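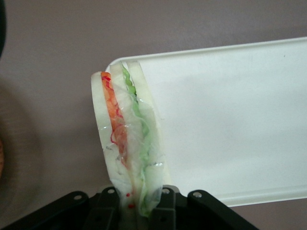
Counter trials, December – sandwich wrap and table layout

Entry started 14:10. Continues from the Lundside notes, sheet 2,930. Present: Higuchi, Kawaguchi, me (Hayashi) for the first hour.

Purpose: settle where each class of item lives on the snack counter, and decide whether film-wrapped sandwiches can stay in the round basket or need a stand of their own.

Sandwich, three-slice type. Pale bread, rounded crusts, lettuce on one side of the middle slice and the orange-red filling on the other. Seen edge-on, the lettuce is ruffled near the top and much paler lower down, where it is pressed under the wrap. Red strands run down on the filling side, with a few small specks near the bottom.

Film: clear. Creases and bubble-like wrinkles over the middle and lower part of the bread, gathered at the foot. Contents can be identified through it, which was the main requirement. Kikuchi asked for a printed band round the middle. I am against it for now – it would cover the layers, and the layers are how people choose. Revisit if Koddale send samples.

Pinch at the foot brings the lettuce up against the film as a cloudy green patch. Cosmetic only. Note for whoever writes the handling sheet: hold low, across the thickness, and do not press on the crusts.

Table. Brown top, length 2,000 mm. Positions as agreed with Kawaguchi before setting out:

Tray, cream, rounded corners: centre. Stays clear until an order is made up.
Bottles: acrylic rack near the back edge, in line with the tray. Two staggered rows, rear row raised.
Serving tray, white: back left. Small yellow and teal packets on its left side, bagged crackers or biscuits on its right.
Foil parcels: oval wicker basket, just to the right of the white tray and slightly forward of it.
Tiered acrylic stand: left foreground. Round containers on the upper tier.
Sandwiches: round wicker basket, flared rim, right of centre.

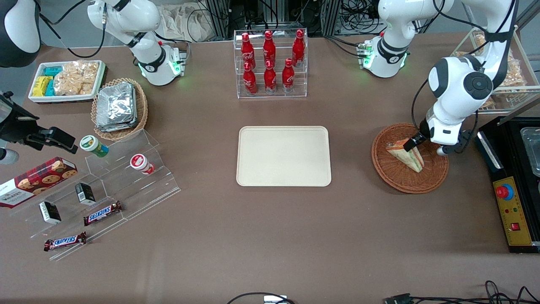

Counter as laid out. Cream tray centre, sandwich basket to the right.

Remarks on the layout.

The tiered stand takes up most of the left foreground. Hamada would like it turned to face the tray more squarely. No objection, but measure first; clearance from stand to tray was specified as 282 mm on the Prusard drawing and I have not checked it against the table.

Foil parcels are all silver and stack well, but they look alike. If we stock more than one filling they will need a mark on the top face. Lambrakis labels are too glossy for this. Matt paper, black text.

Round basket: keep for now. The flare of the rim leaves room to get at a wedge from above. Higuchi prefers a rack with dividers so that every cut face points the same way. Nearly persuaded, but a rack costs depth on the right-hand side and the basket looks better on a counter.

To do
Tape marks under both baskets (Kawaguchi)
Check stand clearance against drawing (me)
Matt label samples, 2 sizes (Kikuchi)
Divider rack: sketch and outside dimensions (Higuchi)

Entry closed 16:40. O.H.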